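Recogedor de Sobremesa, proyecto de curso
Grupo Trandelico

Léeme (conviene hacerlo antes de encender nada)

Qué hay en este repositorio

Los datos, el código y las disculpas de un proyecto de la asignatura de Robótica Aplicada. El encargo decía "manipulación de objetos domésticos en entorno no estructurado". Lo del entorno no estructurado lo cumplimos desde el primer día.

El conjunto contiene 100 episodios teleoperados de coger y dejar cosas sobre una mesa. De ellos, 50 llevan anotación completa: objeto, punto de agarre, resultado y motivo del fallo. Los demás llevan solo el resultado, porque en algún momento llegaron los exámenes de las otras asignaturas.

Estructura de carpetas

episodios/ trayectorias de las articulaciones y estado de la pinza
video/ una grabación por episodio
anotaciones/ un fichero de texto por episodio, separado por tabuladores
palon/ el planificador
chu/ el visor de trayectorias
viejo/ no abrir

Palon planifica los movimientos y Chu los dibuja. Los dos nombres se eligieron de madrugada y cambiarlos ahora rompería todas las rutas. Gurkeck es la biblioteca de control de la pinza, heredada del curso anterior con los comentarios en tres idiomas y ninguna prueba. Funciona. No la hemos tocado y pedimos que se nos corresponda con la misma cortesía.

Los objetos

Son cosas de cocina en su mayoría: tazas, un plato, un cuenco, una olla con tapa, cubiertos de mango rojo, botellitas. También un tablero de actividades con botones e interruptores, que entró en la lista como objeto "de geometría difícil" y ha estado a la altura de la descripción.

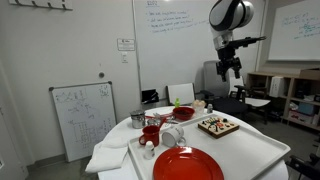 La disposición cambia en cada episodio. Hay un guion que sortea las posiciones, pero las primeras sesiones se colocaron a ojo, y el ojo de este grupo tiende a poner las tazas siempre juntas. Quien entrene con estos datos haría bien en mezclar las sesiones antes de separar entrenamiento y prueba. Nosotros no lo hicimos y durante una semana tuvimos unos resultados magníficos.

Códigos de fallo

F1: la pinza cierra en el aire
F2: el objeto resbala al levantarlo
F3: Palon no encuentra camino y se queda pensando
F4: error del operador (campo sospechosamente poco usado)

Problemas conocidos

El plato. Tiene el borde bajo, brilla y el detector de contornos lo ve donde le conviene.

Las tazas volcadas se anotan con la misma etiqueta que las que están de pie. Está pendiente desde la versión 2.

El reloj del vídeo y el del brazo se llevan 4 fotogramas. El guion alinear.py lo corrige, salvo en la sesión inicial, donde el desfase va en sentido contrario. No sabemos por qué.

Uso

Instalar las dependencias con requisitos.txt, lanzar preparar.py y después chu/ver.py con el número de episodio. Si la ventana sale en negro, cerrarla y volver a abrirla. A la segunda suele salir.

Licencia y contacto

Uso libre para docencia, citando al Grupo Trandelico. Las incidencias se atienden en el propio repositorio hasta septiembre, cuando hereda el proyecto el curso siguiente.

Última revisión: 15 mar 2022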